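Drarkcombe Cabin Descriptions, README
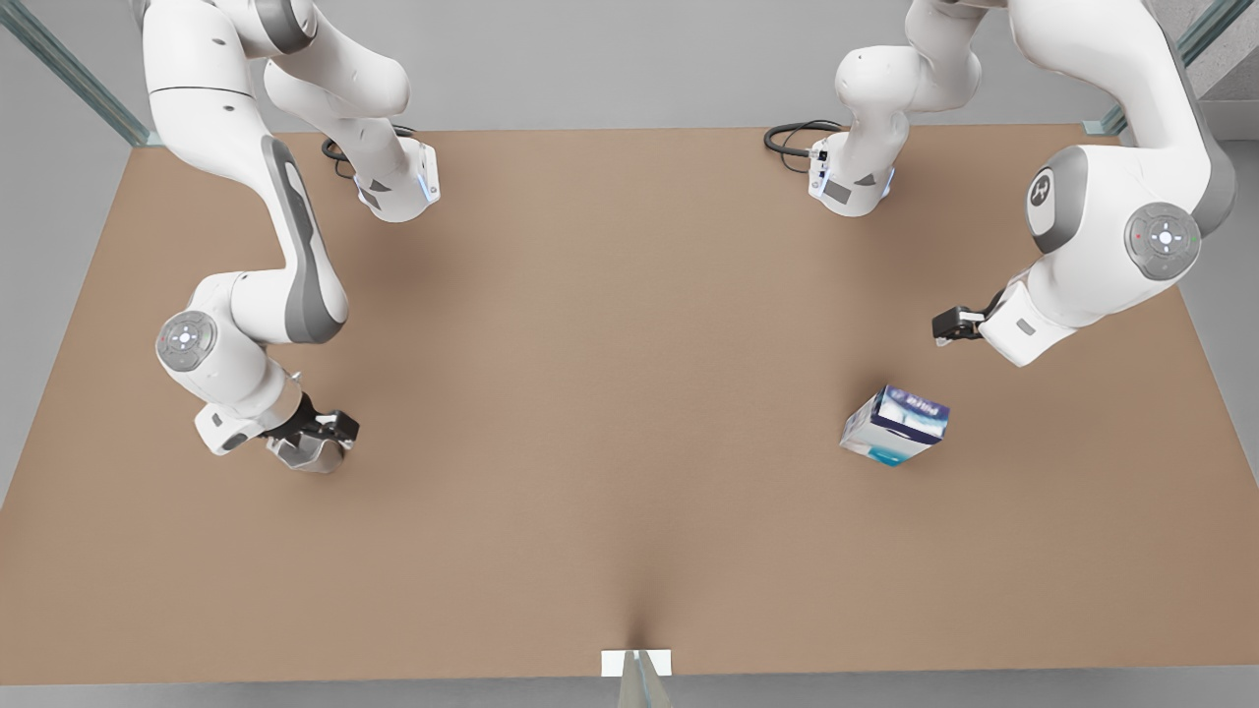

Drarkcombe Cabin Descriptions is a collection of written entries for 116 holiday cabins and small cottages in the hills near Drarkcombe and along the lake road to Tangen. I made it so that the owners, and anyone who builds a booking page for them, can work from the same facts. Each entry says how one arrives at the cabin, what is inside, how it is heated and what the guest must bring. The furniture fields use plain words that a guest would understand before he sees the room. A tabletop like the one in the picture, for instance, goes in as "rectangular" under table_shape, "large" under table_size and "tan" under table_color, with "matte" allowed in the remarks. Words such as "charming" or "rustic" are not used in these fields, even if the owner likes them very much.

Version

This text was last changed on 25 Mar 2026. The entries themselves were collected in September, when most of the cabins are still open and the owners have more time to answer.

What is in the folder

cabins.csv holds one row for each cabin.
rules.csv holds the house rules, with one row for each rule, linked by cabin_id.

Both files are in UTF-8 and separated by commas. If your spreadsheet program shows strange letters in the names, please choose UTF-8 by hand when you open the file.

Main fields in cabins.csv

cabin_id: a short code. The first letter is D for Drarkcombe side and T for Tangen side.
name: the name the owner uses on the sign or in the letters to guests.
sleeps: how many people can sleep in real beds. Sofas and mattresses on the floor are not included.
loft: yes, no, or ladder. "Ladder" means that there is a loft but the way up is not suitable for small children.
heating: wood, electric, gas, or mixed.
firewood: included, sold, or bring. Many complaints come from this point, so please do not leave it out of your page.
water: town, well, or tank. Where it says tank, read the remarks before you promise a long shower.
road: paved, gravel, or track. A track can need a high car after rain.
dogs: yes, no, or ask.
table_shape, table_size, table_color: for the main table where guests eat.
hot_tub: yes, no, or shared.
remarks: free text, maximum four sentences.

An empty cell means that the owner did not answer. It does not mean "no". I made this mistake myself in the first version, and two owners were rightly unhappy to see their cabins without a refrigerator.

How the entries were made

Raelene Mahuika wrote the list of questions and visited the cabins on the Tangen side. Warrick Maihi did the Drarkcombe side, partly by telephone. I put the answers together and made the wording equal. When the owner and the visitor did not agree, the visitor's answer was taken and the owner's answer was kept in the remarks. For the cabins done by telephone we have only the owner's word.

Walking times to the lake are for an adult without luggage. Raelene walks quickly, and I have not corrected for this.

Use

You may use the files for booking pages, printed guides, maps and local study. Please say where they come from. Movport already reads cabins.csv every night for its calendar, and so the order of the columns should stay as it is. If you need a new column, put it at the end.

The Landari cabins share one yard, one laundry room and one key box. They have separate rows, but a booking page should show them together, otherwise a guest can believe that he has the whole yard alone.

What is missing

There are no prices. They change too often, and the owners asked me to leave them out. There are also no street addresses, only the name of the nearest turn-off. Guests receive the rest from the owner after booking.

Access for wheelchairs is described badly. The question on our form was "Is it easy to enter?" and people understood this in very different ways. Some wrote about steps, others about the lock. Do not use the field entry_easy for a search filter.

The opening months are what each owner planned at the time. Cabins with a tank can close up to four weeks earlier if there is frost, and this is not marked.

Corrections

Please send the cabin_id, the name of the field and the right value. A photo of the thing is helpful but not required. For the Tangen side write to Raelene, and for all other rows write to Warrick. Changes to house rules are accepted only from the owner of the cabin.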